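Week 9 notes: learning from demonstration, and what "tidy the desk" does to a policy

Course page for the robot learning module, Avcombe. These are my own notes tidied up after the lecture, so they wander in the same places I wandered.

Last week we finished on behaviour cloning with one arm and one object. You record a person driving the arm, you get pairs of observation and action, and you fit a network to predict the second from the first. Lovely and simple, and it falls over the moment the arm drifts a little way off the path the person took. The network has never seen that spot, so it guesses, drifts further, guesses again... you know how this goes from the lab sheet.

This week is two arms and a desk full of small things, and I want to spend most of the time on one idea: predicting chunks of actions.

Predicting in chunks

In the plain version the policy looks at the cameras and the joint angles and gives you one action. In the chunked version it gives you a whole run of them, and for the Prirolness experiments I used 16. You carry out some or all of the run, look again, and predict the next one. The compounding error problem doesn't go away, but there are far fewer decision points where it can bite. It also helps enormously with pauses! People stop and think while they're driving the arms. A one-step policy sees a still arm, learns that still arms stay still, and then sits there for ever. A chunk is often long enough to reach across the pause to the movement on the other side.

What you pay is reaction time. If you commit to all 16 steps and a pen rolls away on step three, you're grabbing at bare table for the remaining thirteen. So there's a trade, and the sensible length depends on your control rate and on how lively your objects are. Please don't copy my number into your project without thinking about it.

Averaging the overlaps

If you predict a new chunk at every step, you end up with several opinions about what to do right now: the fresh one, the one from a step ago and so on. You can blend them with weights that fall off exponentially. The movement gets noticeably smoother. I'd warn you about one nasty case, though. Suppose two markers are equally good to pick up, and an older chunk says "left one" and the newer says "right one". Blend those and you go neatly down the gap between them. I've watched an arm do this over and over and it's maddening. (We'll come back to it in the lecture on policies that can represent several choices at once.)

The data

The Prirolness set has 3,588 demonstrations of two-arm desk tasks. After throwing out the ones where the operator gave up or something got knocked out of reach, I trained on 2,828. That's a big cut, and a few of you asked whether the failed ones are useless. I don't think they are, but you can't feed them to plain cloning, which will happily copy the mistakes along with everything else.

Each policy got 100 trials on the desk task, with the objects put down afresh every time. Markers are harder than they look. They're thin, they lie at any old angle, and when they're close together the fingers need to come in between neighbours. With two arms you also have the question of who goes for what, and the operators weren't at all consistent about it. Some were strongly right-handed! The policy picks up that habit too, so if your operator never uses the left arm for a reach across the middle, don't expect your robot to.

One more thing on scoring. Count a trial by stages (reached, grasped, lifted, placed) and not just as a pass or fail. Two policies with the same final score can be failing in completely different places, and the fix for a bad grasp has nothing to do with the fix for a bad placement.

Both arms over the desk:
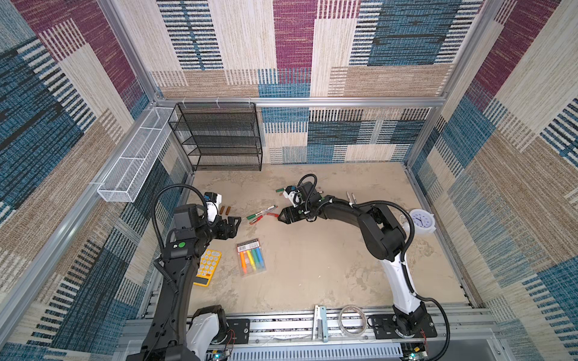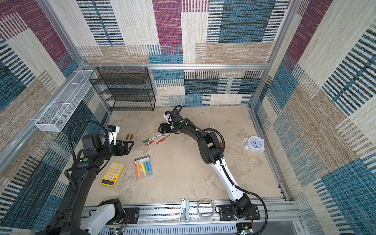 If longer chunks mean fewer decision points, why not predict the whole task in one go?

Because then the robot is working blind after its first look. Any small slip in a grasp, or an object that moves when it's touched, would go uncorrected right to the end. The chunk wants to be long enough to get past the pauses and short enough that the arm looks again before an error grows too big to recover from.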